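Clothes smell musty after drying indoors – what am I doing wrong?

Reece Lockwood
Hello all, hoping some kind soul can help. I moved into a ground floor flat in Plutthorpe in November and there's no garden and no tumble dryer, so everything goes on an airer in the bedroom. It comes out of the machine smelling lovely and by the time it's dry there's a sour sort of whiff, worst on the shirts. I've tried more powder and I've tried less. I don't really want to spend a fortune, but I have work shirts to think of and I'm getting a bit self-conscious on the bus!

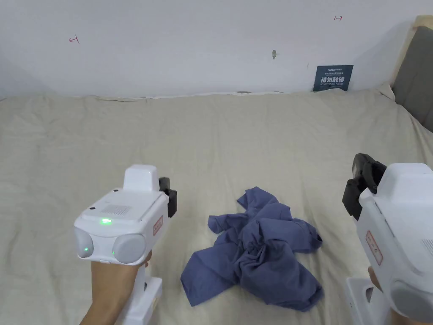 Musty cotton nearly always comes down to how long it stays damp, and I went through just the same thing in my old place in Wisside, so you have my sympathy. Spread things out as far as the airer allows, leave the window open a crack, and give the load a second spin before you take it out. The other thing is where clothes go in between. A shirt left in a bunch in the middle of the bed, like the blue one, has all those folds for damp to sit in if you've not long taken it off the airer, so I'd put it on a hanger straight away – it creases less too. I do mine on the curtain rail, much to my sister's disgust.

Also have a sniff of the machine itself. Mine was the culprit half the time, and an empty hot wash once a month sorted it, along with wiping round the rubber seal. Bedding I leave until there's a breezy day and I can have both windows open, as a big sheet on an airer just blocks the air from everything else.
– wisside_lodger 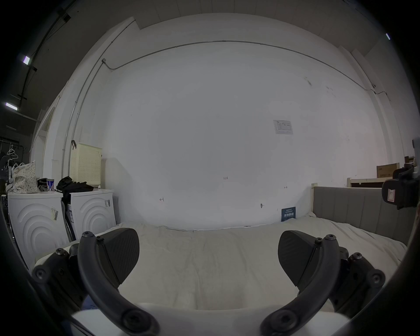

Kinyua
Get a dehumidifier. We have a Pirnex, second hand, paid 42 quid, runs 9 hours overnight with the door shut. Not noisy once you're used to it. Don't bother with fabric softener, it made ours worse.

448 shares | 9 comments

Contact us | Copyright 2026 | Back to top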